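# The Carrier in the Bag

*Takeout packaging is asked to do a great deal in a short time. A review of one café group's practice shows how much depends on the least noticed piece.*

The two-cup carrier is among the cheapest articles a café buys. It arrives in nested stacks, is stored beneath the counter, and leaves the building within a minute of being picked up. Few customers could describe one from memory. Yet when the Fulia cafés undertook a review of their takeout service in February, the carrier drew more comment from counter staff than cups, lids, and napkins together.

The review was directed by Malachy Tierney, who oversees purchasing for the group from its office at Skerkgate. Over the month, the Skerkgate counter sent out 3284 orders of two drinks. Staff were asked to note any order that came back to be remade, and to record whether the trouble lay with the cup, the lid, the carrier, or the bag.

"We had assumed that lids would be the problem," Mr. Tierney said. "The notes kept returning to the way the carrier sat in the bag, and to the condition it was in when we put the cups into it."

Molded pulp is made from paper fiber suspended in water, drawn against a shaped screen, and dried. The method is old and the material is forgiving. It gives a little under a load and holds its form when handled with ordinary care. Its weakness is at the openings and folds, where there is less fiber to share the strain. 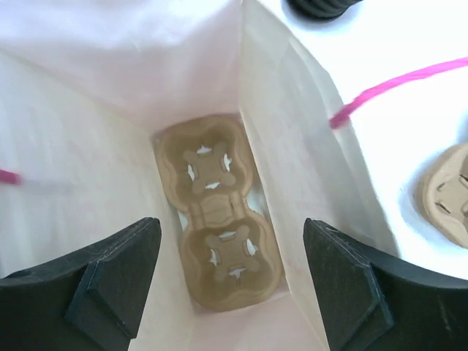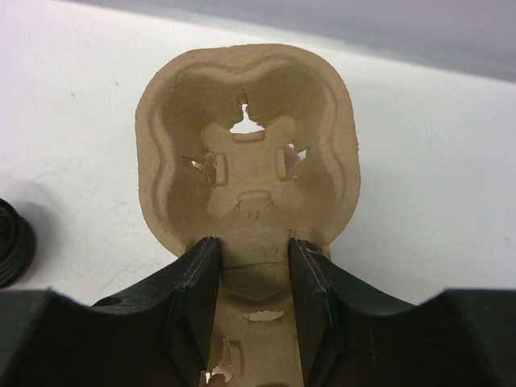
Pressed fiber of this kind earns its strength from shape. A flat sheet of the same weight would bend under a full cup, and designers therefore give the material as many curves as it will take. The wavy rim around a well is there to hold the side of the cup, and the raised cross at the center stiffens the floor beneath it. The small openings around that cross deserve closer attention from those who buy and stack these articles. In a carrier resting at the bottom of a white bag they are neat crescents, four to a well, while a closer view shows ragged holes with pale, frayed fiber at their edges. A well in that second condition should not be trusted with a large drink.

Fulia's revised guidance, issued to all its counters on April 1, 2017, asks staff to look at the floor of each well before a cup is placed in it. Carriers with torn fiber are set aside for recycling. The guidance also discourages the practice of pulling nested carriers apart by pressing a thumb through the well, a habit that several counters had adopted during the morning rush. Staff are now asked to separate the stack from the outer rim, with one hand on each side.

## The bag

The second part of the review concerned bags. For some years the group had bought a single size from Resuron, a regional packaging supplier, and used it for pastry and drinks alike. The bag was wide enough for a two-cup carrier only when the carrier was tilted, and drinks went out leaning.

A bag intended for drinks should let the carrier lie flat along the bottom, with modest clearance at the sides. Too much room allows the carrier to slide when the bag is swung. Too little, and the walls press on the cups and loosen the lids. Resuron supplied trial bags in two widths, and the narrower was chosen after 15 days of use.

The order of packing has changed as well. The empty carrier is placed in the bag first and settled against the bottom, and the cups are lowered into it one at a time. Under the former practice the loaded carrier was lifted from the counter and lowered in by its middle section, the narrowest part and the one most inclined to fold.

## Wider use

Ní Bhriain, the bakery that supplies the group's pastry, has since adopted the same bag for its own counter. It has kept its four-cup carriers for office orders and delivers these in open trays — a method Fulia considered and declined for reasons of storage.

Mr. Tierney intends to repeat the exercise next winter, when hot drinks make up the greater part of sales. The remake sheets will remain at the counters until then.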